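4. Washing padded and quilted items

Use the Bulky program for doonas, sleeping bags, puffer jackets and quilted covers. The program fills higher than Normal and spins slower, so the filling has time to take up water and let it go again.

4.1 Before loading

1. Read the care label. If the label says dry clean only, do not use this machine.
2. Empty all pockets and close zips, press studs and hook tabs.
3. Check the seams. Mend any split before washing — loose filling can block the pump filter (see section 7).
4. Treat collars and cuffs with a little liquid detergent and leave for ten minutes.

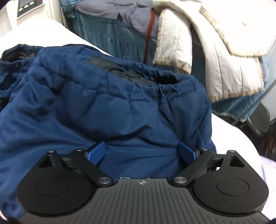
5. Place one large item in the drum, or two small ones of similar weight. Spread them evenly.
6. Press the item down lightly. You should be able to fit a flat hand between the load and the top of the drum.

Note: Dark colours may release dye in the first few washes. Wash them on their own and select Cold.

4.2 Selecting the program

1. Turn the dial to Bulky. The display shows 212 minutes with default settings. The time may change once the machine has weighed the load.
2. Add liquid detergent to compartment 2, up to the lower line. Powder can stay behind in thick filling.
3. Leave compartment 3 empty. Fabric softener makes down clump and reduces the water resistance of outer shells.
4. Press Extra Rinse if anyone in the house has sensitive skin.
5. Press Start. The door locks after a few seconds.

Caution: Do not wash waterproof-backed items above 600 rpm. Water trapped behind the backing can shift suddenly and throw the drum out of balance.

4.3 Drying

1. Remove the item as soon as the door unlocks. Support it from underneath with both arms, as wet filling is heavy and can tear the inner stitching.
2. Tumble dry on Low, or lay flat over an airer out of direct sun.
3. Stop every half hour and break up lumps by hand, working from the middle towards the seams.

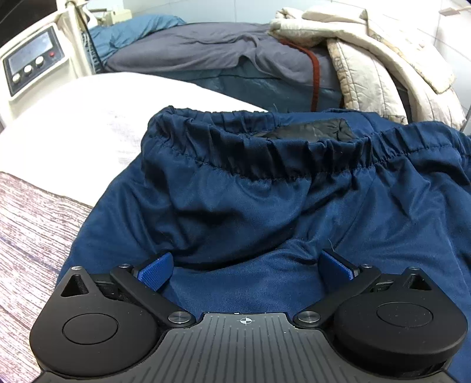

Lihua Wan adds that on jackets the underarm panels are the last part to dry, and she gives hers another night on the airer after it feels done. Two clean tennis balls in the dryer do much of the work on lumps, she says, but they are noisy.

4. Store only when fully dry. Hang jackets on a wide hanger and keep doonas in a cotton bag.

If error E3 shows during the spin, see section 8.

Hellström Laundry Support | © Hellström | Back to top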